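Search this site
Search
Print this page
E-mail this page to a colleague

Handling and Automation, second-year practical
Handout 6: Comparing grippers on everyday objects
Notes by Tyyne Saarinen, with corrections from Teemu Karppinen

Bring this with you to the lab, together with your notes from the February lecture on contact and friction. You'll be working in pairs. If you missed the safety talk, find Saimi Pelkonen before you touch an arm.

What we are trying to find out

In the lecture we treated a grasp as a tidy problem: two fingers, a block, a known friction coefficient, a force that's either enough or too little. It's a lovely model and I'd be sorry to lose it, but blocks are very well behaved. They keep their shape when you squeeze them, and they have flat sides exactly where you'd want flat sides. The things people leave lying about at home and at work are mostly nothing like that, and this is where grippers get really interesting!

So the question for this practical is a narrow one. Given the same arm, the same wrist camera and the same object, what difference does the hand make? I don't want a league table at the end of it. I want you to be able to say which grasps a hand finds easy, which ones it finds awkward, and what it was about the shape or the surface that did it.

The three hands

Poriten two-finger. Hard, angular fingers that move in parallel. Strong, quick, and very repeatable. Most of you will have used it last term. It has a narrow tip, which is a blessing on thin edges and a nuisance on anything that rolls.

Ulten soft hand. Three rubber fingers worked by air. It wraps itself round things in a way I still find delightful to watch. You can't ask it for an exact force, only for a pressure, and the two are not related in any simple way once the fingers have begun to bend. Read the sheet by the air valve before you turn it on.

Grerkolberg suction cup. One cup, one hose, one pump that makes conversation difficult. On a smooth, flat, airtight surface it is the best of the lot. On cloth it mostly hisses. Please do try it on cloth anyway, at least once, and write down how it failed.

Changing from one to another takes four bolts and a connector. The connector goes in one way round only, so if you're pushing hard, stop.

Why we keep the camera on the wrist

A fixed camera above the work area gives you a nice steady view, and the calibration is done once and forgotten. The trouble is that the arm gets in the way at the very moment you care about, when the fingers are closing. A camera on the wrist travels with the hand. It sees the fingertips and the object together, close up, right to the end of the approach.

You pay for this in three ways. The view changes all the time, so your code can't assume anything about where the background is. The near parts may be sharp while the edges of the picture go soft. And the fingers themselves take up part of the picture, so you have to mask them out or teach your detector to leave them alone. Dark fingers on a dark surface are a particular pain, as Esko Pitkänen's group found last year when their outline kept swallowing the left finger.

Setting up

1. Check that the emergency stop works. Press it, see the arm lights go out, release it, reset.
2. Fit the hand you've been given and run the homing routine.
3. Load the Jayawardena controller profile for that hand. The profiles carry the weight of the hand and the length of the fingers, and a wrong one will put your fingertip somewhere other than where you think it is.
4. Set the speed limit to 100 millimetres per second for the approach. You may raise it for the return move, once you've done a full cycle without trouble.
5. Take one still from the wrist camera at the start of each approach and one just before closing. Save both with the trial number.

Watch the hose on the suction hand when the wrist turns. It likes to catch on the elbow.

Choosing where to grip

Before you run anything, look at your object and sketch it from above. Mark every place where you think two fingers could close, and give each one a score for how stiff it is, how wide, and how far from the centre of mass. It takes a few minutes and it's the most useful part of the whole session. Saimi Pitkänen used to make her students do it with their eyes shut and the object in their hands, which I thoroughly recommend if you can stand the looks you'll get.

Shoes deserve a section to themselves, and they're my favourite things in the object set. A canvas shoe is several materials stuck together, each of which wants a different grasp. The rubber at the front is firm and curved. The cloth behind it gives way as soon as you press. Then there's the opening, where one finger can go inside and one outside, and suddenly you have a thin wall to pinch, which the hard fingers are good at.

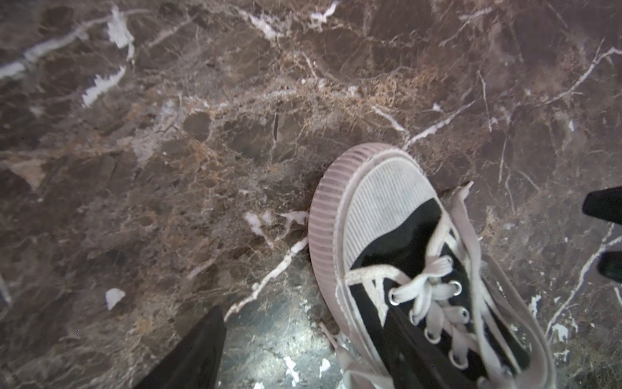
Laces bring their own troubles. They're light enough to be moved by a fingertip and long enough to end up beneath one, and a loop can catch on a finger during the retreat so that the shoe comes along when you meant to leave it behind. A detector that finds "shoe" by its outline will often include the loose ends, and the centre of the box then slides away from the centre of the shoe. Do the sum both ways, with laces and without, and see how far apart your two grasp points land. I was quite startled the first time.

The floor matters as well. Polished stone gives you reflections, and a patch of glare can wipe out the edge you were hoping to use. Veined marble has plenty of strong lines in it that have nothing to do with the object. If your edge finder is picking up veins, try a depth threshold first and only then start fiddling with the contrast settings. Turning the wrist a little before you take the still can move the glare somewhere harmless, and it costs you almost no time.

With the soft hand, try coming straight down over the toe. With the hard fingers, compare a grasp across the toe with one on the side wall near the opening. Teemu prefers the side wall and I prefer the toe, and we've yet to settle it, so your results are very welcome.

Recording your trials

Each pair does 6 attempts per grasp point per hand. Put the object back by hand between attempts and turn it a little each time. For every attempt write down:

- hand, grasp point, trial number
- closing force or pressure setting
- lifted, slipped, or missed
- if it slipped, which way it went
- anything odd

The last column is the one I read first. Last year's class handed in 263 attempts between them, and the best thing in the whole pile was a scribbled note that the shoe had turned about its toe during the lift, every time, in the same direction. That note became a very good project.

Don't throw away a bad run. If the profile was wrong or somebody leaned on the table, mark it and keep it in the file.

Writing it up

2 pages, with one figure of your own. Say which grasp you'd choose for each hand and defend it from your numbers. A plain table is fine. If your pair disagreed, tell me what the disagreement was and leave it unresolved if you like.

Some questions to think over while you write:

What would change if the shoe were lying on its side? Could you have predicted the slipping direction from your sketch? How much did the wrist camera help in the last few centimetres, and would you have managed with the still from the start of the approach alone?

Further trials, if you finish early

Swap hands with the pair next to you and repeat your best grasp without changing the force. Or try a pair of shoes side by side, touching, and pick up only one. The soft hand has a habit of wanting both.

The lab is open until 18:00. Leave the air off and the arm parked.

Handling and Automation course pages. Questions about this handout: Tyyne Saarinen, teaching office. Text may be copied for classroom use. Back to top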